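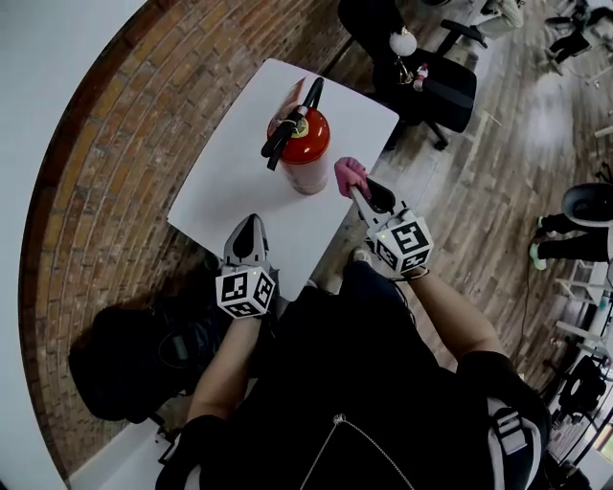
Playtesters wanted for Monis, our little couch co-op game

Hi! I'm Dörte Hamann, and I've spent more than two years making a console game called Monis with my friend Dumisani Nkosi. He draws, I code, and we both argue about the music. We're at the point where we can't see our own mistakes anymore, so we need people who've never touched it to sit down and play.

Monis is a puzzle game for a pair of players sharing a screen. You run a ferry between floating islands, and every island has its own board of tiles you slide around to open up the harbor. There are 54 boards right now. A few of them are probably terrible - I have my suspicions about the lighthouse ones - and I'd love for you to tell me which.

We're putting together 9 pairs for February. Come with a partner, a sibling, your kid (10 and up, please), your roommate, whoever you'd normally fight over the controller with. If you're on your own, write anyway and I'll try to match you with somebody.

You don't have to be good at games! We'd really like at least a few pairs where one person plays a lot and the other hardly ever does, because that's where the tutorial falls apart. If you've worked in the games business, we'll probably save you for a later round.

Sessions run two hours, in the evening, starting at 6:30 pm at the Jido studio, second floor. There's an elevator. You play, we sit behind you and take notes and try very hard not to give hints (Dumisani is bad at this). Afterward we talk for a bit and you fill out a short form. We record the screen and the sound of your voices, but not your faces.

Each of you gets a $40 gift card, dinner, and a download code when the game comes out. Your name goes in the credits too, if you want it there.

To sign up, send me an email with both your first names, your ages, the last game you each finished, and any evenings you can't do. Tell me about food allergies as well, and whether either of you is colorblind - we've got a new tile palette I'm dying to try out.

Write to playtest@monis.example and put "ferry" in the subject line so I can find you.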